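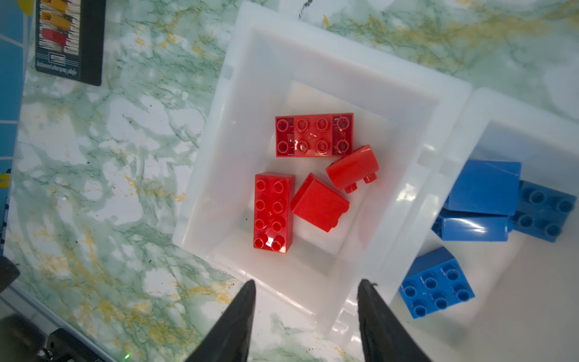
Red bricks, all in the one bin.

3 min read

ok moving thread. we left Skiltitz in August and I have Opinions now. 595 miles, one truck, way too much stuff. writing this down before I forget and do it all over again

started packing way too early with the wrong things. kitchen first. do not do kitchen first. we ate off paper plates for ages and I still had to open a box to find the can opener. then another box, because the can opener wasn't in that one

books: small boxes. everybody tells you this. I used big ones anyway. the bottom went out of one on the stairs and I said words the downstairs neighbor had probably not heard before

tape. buy the good tape. the cheap stuff splits down the middle and you spend your whole evening picking at the roll with a thumbnail. I got the good stuff from Ghumman (hardware place on the corner, miss it already) and it held all the way here

also from Ghumman: mattress bags, a furniture dolly, a fat marker. marker was the best thing I bought. lost it right away. found it in my back pocket after it went thru the wash

labels. I wrote things like "misc" and "desk stuff??" and then in a low moment just "NO". wish I could tell you what was in NO. still haven't opened it

what I'd do next time: write the room it's GOING to, on the side of the box, and on the top too. stacked boxes don't show you their tops

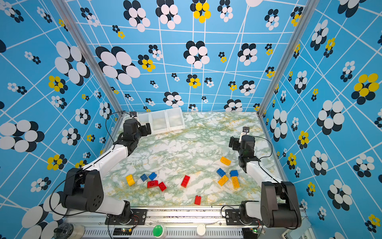

Bins along the back.

ok truck. we went with Moseo. booked the middle size one online, got a confirmation, called the night before anyway just in case and glad I did, they had us down for a different lot across town. fixed on the phone but it took a while

if you rent a truck take photos of every scratch before you leave the lot. inside too. the guy was in a hurry and I was in a hurry and I did it anyway and felt silly. then at drop off they asked about a dent by the rear door and I just held up my phone. end of conversation

55 is as fast as I was comfortable going in that thing, loaded. people passed us. a lot of people. a school bus passed us

loading: heavy stuff at the front against the cab, low. mattress upright along the side. couch on its end if your ceiling allows it. fill the gaps with pillows and bags of clothes. I know this now. at the time I put the couch in first, flat, and had to take it out again

ratchet straps > rope. by a mile. practice in the driveway, not on the shoulder of the highway in the rain

snacks where you can reach them. phone charger where you can reach it. lease paperwork where you can reach it. mine was in the truck, behind the dresser, and the office in Homham closed at 5

we made it at 4:40. I climbed over a dresser in a parking lot. moving on

first night box!! this was the one thing I got right. sheets, towels, toilet paper, shower curtain, box cutter, lamp, coffee and the thing you make the coffee with. it rode up front with us and I would of cried without it

do not forget the shower curtain. new place will not have one. the store will be closed 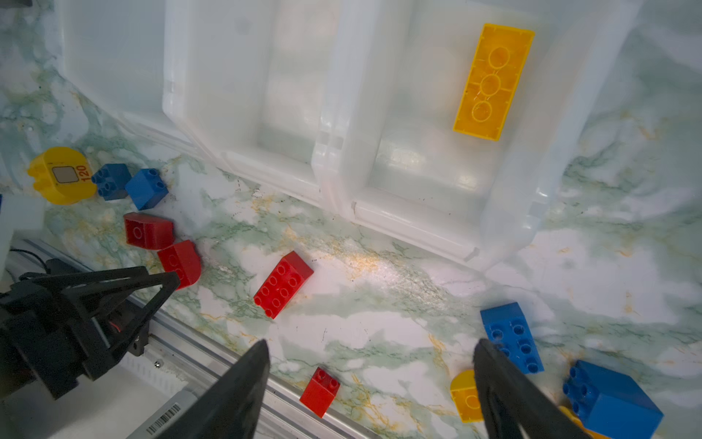

Divided bin, yellow brick upside down in the right side.

money stuff since a few of you asked. the truck was not the expensive part. gas was. that and eating at rest stops. and then the new place, where you need a doormat and a plunger and a trash can and somehow lightbulbs in every room, all in the same week

deposit on the old place: got it back, minus 2 small charges, one for a blind that was broken when we moved in. I had no photo of it. see above re: photos. I never learn in the right order

do the change of address early. I did it the week after and a package went back to Skiltitz, sat there, and then went back to the seller. it was a lamp. I have since bought a differnt lamp

utilities: call BOTH ends. I set up power here and forgot to shut it off there. paid for an empty apartment's fridge until the bill showed up

internet took longest. appointment window was "morning." they came at 3. I got very good at standing by the one window where my phone works

stuff I should've gotten rid of before instead of after:
- the big desk
- every mug past the first shelf of mugs
- winter coats that don't fit anyone who lives here
- a box of cables. it's always the cables
- the treadmill. my god the treadmill

stuff I got rid of and had to buy again: step stool, colander, extension cord. the step stool hurts the most, it was a good step stool

plants. they rode on the floor behind the seats with wet paper towels around the pots. the fern sulked and dropped half its leaves but there's new growth now. the basil didn't make it, no surprise, the basil was not doing great in Skiltitz either

someone asked if I'd hire movers next time. for the stairs yes. 100%. load it myself sure, but the stairs on the new place turn in the middle and the couch did not want to turn. took the legs off. then took the door off. 2 hours, one couch

if you take a door off: put the hinge pins in a sandwich bag and tape the bag TO THE DOOR. I put mine in a safe place. no idea where. bathroom had no door for a bit

Homham so far: quiet. good bread. library is close enough to walk. trash pickup is very early and very loud and I've missed it more than once. still turning left out of the driveway when I mean right

and I miss the old place more than I figured. mostly the kitchen light in the afternoon. wasn't expecting to be sad about a kitchen that size

anyway unpacking status: kitchen done, bedroom mostly done, living room is a couch and a wall of boxes. we've been using one of them as a side table and I'm starting to like it there

ok gotta go, there's a guy coming for the treadmill

Last updated: September

More from this thread's author
Things I bought the first week in Homham, ranked
Is it normal for a radiator to make that noise
Best bread so far (long)
Selling a treadmill, part one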